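Chapter 5
Close Enough: Living with Approximation

In the last chapter every answer was exact. The numbers were chosen to make it so, and you may have noticed that trains in textbooks leave on time and fields are perfectly rectangular. We now leave that pleasant country.

Consider the town of Plomine, which wanted a low wall around its round duck pond. The council asked two people for the length. Brigitta Imhof measured across the water, multiplied by 3, and went to lunch. Mirjana Spahić measured across the water, multiplied by 3.14159265, and produced a figure precise to less than the width of a hair. The trouble was that both had used the same sagging rope, and the rope was good to the nearest hand span. Imhof's answer was too short to close the wall. Spahić's was better, though most of her decimals described a pond that existed only on her calculator.

Each had made a respectable mistake. Imhof's is called approximation error: she swapped an awkward number for a friendly one and lost something in the trade. Spahić's is called false precision, and it is the more popular of the two in offices. A report stating that a town holds 2,000 people invites you to suspect rounding. A report stating 2,013 invites you to trust it, whether or not anyone knocked on a door.

By the end of the chapter you should be able to say how large an error is, say whether it matters, and stop calculating at a sensible point. Students usually find the last of these hardest. Section 5.2 covers rounding, including the question of what to do with a final 5, over which otherwise calm people have raised their voices.
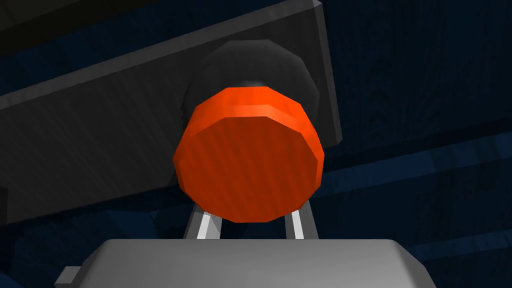 Our first tool is an old one: replace a curve with straight lines, which are much easier to measure. Draw a polygon with its corners on a circle, add up the sides, and you have a length slightly short of the true one. More sides, smaller shortfall. Computer graphics makes the same bargain, as the orange disc shows; its outline is a run of straight segments, and so is that of the larger dark shape behind it. Most viewers will call both of them round. Exercise 1 asks how many sides a polygon needs before its perimeter falls within 2 percent of the circle's. Guess before you calculate, and write the guess in ink.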